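Notes for the Drellel set, put here so they stop living in my inbox. Covers the sink side of the kitchen only: racks, towels, cloths, the small stuff. Pantry is in the Hikero folder, different readme.

# drellel-sinkside

Household drying and wiping things, photographed in use and at rest, with a short text label each. 2564 pictures. Labels are plain words, one line, lower case.

Last real edit June 5, 2018. Small fixes after that not logged, sorry.

## What's in it

- towels: microfiber, cotton terry, flat weave (tea towels)
- dish cloths and sponge cloths
- wire racks and trays, coated or bare
- dish brushes, scrapers
- odd items that ended up by the sink and stayed there

No plates or glasses as main subject. They turn up in the back of things, ignore them, they aren't labeled.

## Folders

```
drellel-sinkside/
 towels/
 cloths/
 racks/
 brushes/
 mixed/
 labels.csv
 skip.txt
```

`mixed/` is for pictures with two or more labeled things, e.g. a towel and a rack together. Don't move them into `towels/` even if the towel is the bigger thing. I did that once and spent an evening undoing it.

`skip.txt` has 46 entries. Mostly blur, a few doubles. Files are still there, just don't use them.

## Labels

Columns in `labels.csv`:

| column | what goes in it |
|---|---|
| file | name, no path |
| thing | main item, one of 20 words |
| second | second item or empty |
| color | one color word, see below |
| state | folded / hanging / flat / bunched / held |
| note | free text, usually empty |

The 20 words are at the top of the csv as a comment row. Your reader may choke on it, skip one line.

### Towels

Microfiber gets its own word, `microfiber`, even though it's a towel. Plush nubby ones and the thin waffle ones both go under it. If you can't tell from the picture what the fabric is, use `towel` and leave it.

State is the part that goes wrong most. Rules I ended up with:

- `hanging` = weight of the cloth is off one point or one edge, and nothing under it
- `held` = same thing but gripped at a corner or along an edge, so it wins over hanging
- `bunched` = on a surface, no clear edges
- half folded counts as `bunched`. Yes I know 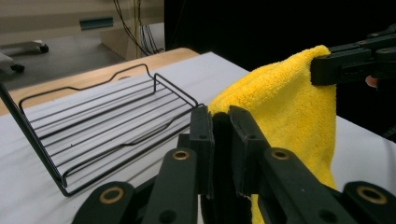 Color is one word, the one you'd say across the room. Bright yellow is `yellow`, so is mustard, so is the washed out one. Don't invent shades. Stripes get the base color and "striped" in the note. Earlier version had `lemon` and `gold` as seperate values, those are merged now, but if you have an old csv check for them.

### Racks

Anything made of wire rods with a floor you could set things on = `rack`. Shallow tray-shaped ones too, there used to be a `tray` word and it caused nothing but arguments with myself. Solid bottom = `tray` still. Wire = `rack`.

Black ones are hard to pick out against dark counters. Zoom in before you write "none" under second. A raised back or a wavy rail doesn't change the label, put it in the note if you feel like it.

Racks don't get a state. Leave empty, don't write `flat`.

## Known problems

- Too much yellow and white in towels, hardly any green. Whatever was in the drawer.
- Cotton terry vs. microfiber mixed up in places, specially where the pile is long and the light is poor. Fixed what I found.
- 2 files in `cloths/` share a label row. Haven't worked out which is right.
- Notes column has my shorthand in the first stretch. "dr" is drying, "uc" is under counter.
- Some towels were laundered between sessions and came out a different color. Labeled as they look, not as they were bought.

## Adding stuff

Same naming as the others, next free number, no spaces. One label row per picture. Look at the Uddin folder if you want to see what a clean batch looks like. Don't copy the Lostik one, it still has the old color words.

Crop only if you must. Leave lighting alone, please.

## To do

- [ ] sort out the shared row
- [ ] more green towels, any green
- [ ] go through `bunched` again, split off half folded maybe
- [x] merge lemon/gold
- [ ] spelling in the notes colum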